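Section 4: Handle, Table and Box

You should have reached this section with the box assembled, the handle fitted to its light board, and at least some of your good humor left over. If you skipped Section 3, go back and fit the handle now. The rest of this section assumes it is on, and assumes it with great confidence.

You will need:
Plander storage box, item 2588
Light board with handle, item 414
Paper to cover the table
Tape
Soft dry cloth
Small screwdriver (the one from the kit will do, though it has never made anyone happy)

4.1 Checking the handle

1. Lay the board down with the handle facing up. Do this on wood or on folded cloth. The pale finish picks up scratches from grit you were sure wasn't there.
2. Take hold of the middle of the bar and pull straight up with moderate force. Moderate means what you would use on a sticky kitchen drawer, before you started talking to it.
3. Push the bar from side to side. If either end shifts, turn the board over and tighten both screws a quarter turn at a time, going back and forth between them.
4. Check that the bar sits level. If one end stands higher, loosen both screws, press down on the bar, and tighten again.

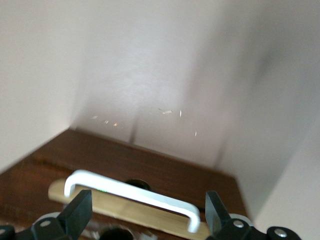

Handle fitted to the light board. The bar bends down into the board at each end.

Note: The handle can be mounted either way around, as both ends are the same. Dexter Castillo, who drew up the first edition of this guide, gave the matter half a page. We have shortened it.

Caution: Do not overtighten. The wood is softer than the screws and will lose the argument. A stripped hole can be filled, but you will always know it's there.

4.2 Covering the table

Pick a table long enough that the box and the board can both lie on it with space around them. The covering is there to protect the tabletop and to give you a plain background on which a dropped screw has nowhere to hide.

5. Clear off whatever lives on the table. Mail counts. So does the bowl of things that don't belong anywhere else.
6. Wipe the tabletop and let it dry. Crumbs left under paper become small hills, and a box standing on a small hill will rock.
7. Unroll the paper along the full length of the table, smooth side up. Work from one end to the other, pressing out the air with your forearm as you go.
8. Fold the long edges down over the sides and tape them underneath. Tape on top will catch the box the first time you slide it.
9. Run your palm over the whole surface. Anything you can feel, the box can feel too.
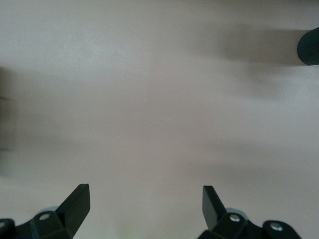 What to aim for: smooth, matte and plain, with no seams or markings.

Note: Light falls unevenly on pale surfaces, and you may see lighter and darker patches. Before you start over, touch the patch. If it is flat under your hand, leave it alone. Assunta Marino of our Palumbo workshop once re-covered the same table twice on account of a cloud.

If your roll is too narrow and you have to use two strips, put the overlap toward the back edge, well away from where the box will stand. Clovora paper, item 1913, is wide enough for most tables. Gift wrap is not recommended, however festive you feel.

4.3 Placing the box

10. Lift the box from underneath with both hands. It may be dragged across a bare floor by people in a hurry, but it should not be dragged across fresh paper.
11. Set it down well in from the edges. Dead center is fine, a little to one side is also fine, and nothing in the later sections depends on your having measured.
12. Press lightly on each corner in turn. If the box rocks, move it a hand's width and try again before you blame the box.
13. Wipe the outside with the dry cloth, following the grain. Dark stain shows dust very well – better than you would like, in fact, and especially late in the afternoon.
14. Keep cables clear of the space you need for lifting and turning the box.

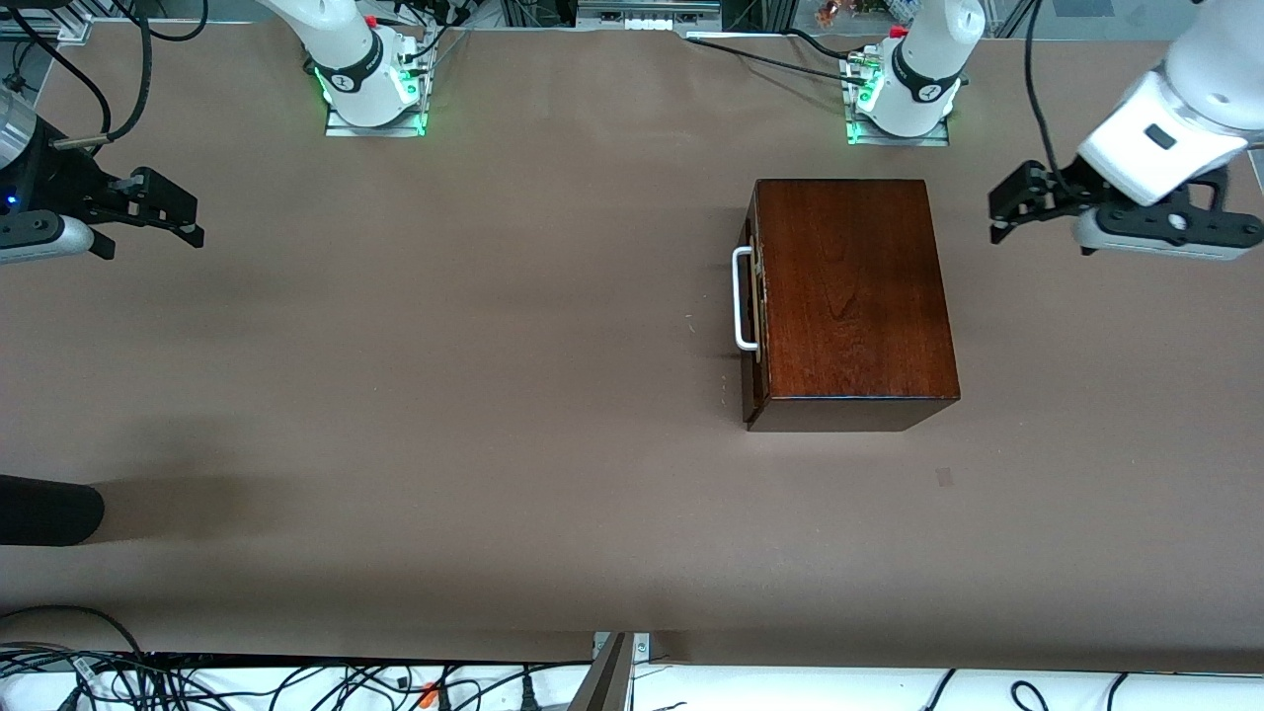
Box in position on the covered table, slightly right of center.

Caution: The stain needs up to 6 hours after the last coat before the box can stand on paper. Put it down sooner and the two may form an attachment. If this happens, lift straight up, peel off what you can, and leave the rest until it is fully dry. Do not scrape.

4.4 Before you go on

Check the handle once more, with the same pull as in step 2. Put the screwdriver back in the kit bag and leave the bag within reach, as Section 5 calls for it again in the second step. Owners of the older Clerninent box should skip to the notes at the end of Section 5, where their hinges are discussed.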